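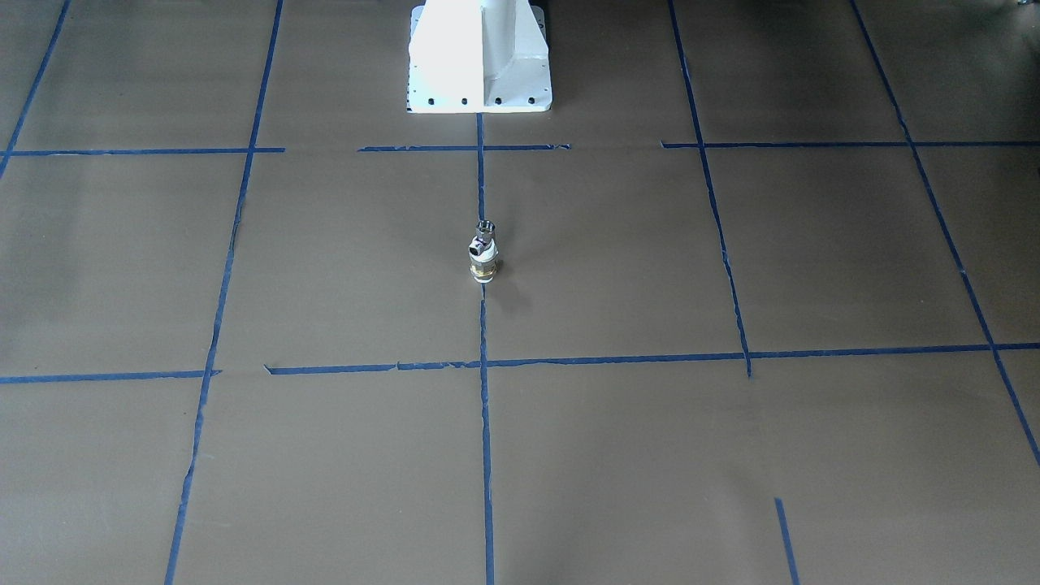

Margareta Ardeleanu: We swapped ours over on a Saturday morning and I was picking parts again before lunch. The arm was never the trouble. It was the old top, which had gone shiny where the parts land, and the camera kept losing the lines. Please tell people to photograph their grid before they rip it up, because I didn't, and I spent longer hunting for my old cell positions than I did laying the new ones.

Consider them told, Margareta! (She's right, I've done it too.)

Sirness Bench Cover Kit
for small pedestal-mounted arms
Sold by Gritata
Item 136
In stock

So what is it? It's everything you need to re-cover the work surface under a small arm and put a taped grid back on it. I started making these up for my own bench, then for the one next to it, and then people began asking if they could just buy the bag. The cover is matte, a dull gray-tan, and it takes painter's tape without fuss and lets it go again when you want to move a line. I've tried white and I've tried black. White glared under our lights and black showed every crumb, so gray-tan it is.

In the bag
Cover sheet, matte, oversize so you can trim it to your bench
Blue painter's tape, two rolls
Backing strips for the seams
Plastic squeegee
Soft pencil
Setup card, printed both sides

Not in the bag: a straightedge, a knife, or the bolts for your pedestal. Use the bolts your arm maker tells you to use and the torque they give you. I get asked for a number about once a week and I won't give one — I don't know your arm.

Fitting it, the way I do it

Park the arm up and out of the way, power it down and lock it off before you put your hands in there. Yes, even for five minutes of taping.

Take your photo. Peel the old tape slowly and low to the surface, then wipe everything down with a barely damp cloth and let it dry all the way. I go and have coffee. If you can feel a ridge with your fingertips, sort it out now, since it'll show through the cover later and a small part will lean on it.

You don't have to take the pedestal off. Cut the cover to come up to it and trim in close around the flange, a little at a time. Squeegee from the pedestal outward. You'll get a few faint creases, everybody does, and once the tape is down I stop seeing them.

Then the center line. Start it right under the pedestal and run it straight out toward you. Everything else gets measured from that one, so take your time with it and be as sloppy as you like afterward! I mean it. My own strips have ragged ends and the odd gap where I ran short and started a new piece, and the arm couldn't care less. The tape is there so that a person can put a part back in the right cell and so that you have something to check the camera against. The coordinates live in the controller.

If you do want tidy ends, tear the tape against the straightedge. Please don't cut it in place, the knife goes through to the cover.

Checking it

I keep one metal fitting for this, a stubby thing with a hex nut at the top and a brass-colored collar, and it never gets used for anything else. Any part that stands up by itself and doesn't roll will do. Stand it close to the center line, jog the arm over at slow speed, and see whether the tool comes down where the controller thinks it should. Do the same out in a far corner cell. If the center is good and the corner is off, look at your calibration. If they're both off by the same amount in the same direction, your center line probably moved, or you did what I did once and taped it to the pencil line from the old layout.

After that, bring the wrist camera down over a crossing and have a good look at the lines. 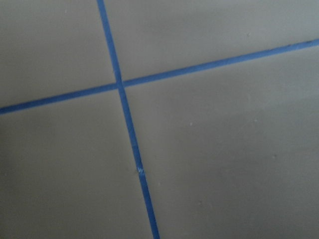 Wrist camera over a crossing. Pale mark on the blue line, lower down.

A mark like that on a line I'd go and look at in person. If it wipes off, it was dust. If it's a nick or a lifted spot, I peel that one strip and lay a new one, end to end, and I don't patch the middle. Patches leave a double thickness and then something catches on it. Tiny specks out on the open surface I brush off when I'm passing.

Softness toward one side of the view is usually just the camera sitting at an angle. Check the tilt before you start scrubbing the lens (ask me how I know).

Looking after it

Daily: soft brush, toward the front edge.
Weekly: press the tape ends down with the squeegee. Look along the seams with a flashlight held low.
Every 2,000 picks: run the fitting check again, center and far corner.
Whenever the tape starts to fade or fuzz: new tape. It's cheap.

No solvents. Emilian Furtună tried one on a test piece for me and it took the matte finish off in a neat little circle, so that's that question answered. Canned air is fine but mind where it sends the grit.

Things people ask

Will it work with the Iritik arm? Yes, that's what I have. The Jitaru one too, though its foot is wider and you'll be trimming more.

Can I use a different color of tape? Sure. Blue works with my lighting and I've never had a reason to change. Avoid anything glossy.

My cells come out wedge-shaped on the overhead camera. Measure them on the bench first. If they're square on the bench, it's the lens or the mounting.

Does the cover stick down? It lies flat under its own backing strips. I tape the outer edges and leave the rest free, which makes it much easier to pull up.

Can I buy just the tape? You can, but any hardware store will sell you the same thing for less and I'd feel bad about it.

Price and shipping

Full kit, $19. Cover sheet alone, $11. Orders go out twice a week from my own packing table, rolled in a tube, so leave the sheet flat overnight with something heavy on each corner before you cut it.

The setup card was redone on 3rd January, with Margareta's photo tip now as step one. If yours starts with "Peel the old tape," email me and I'll send the new one.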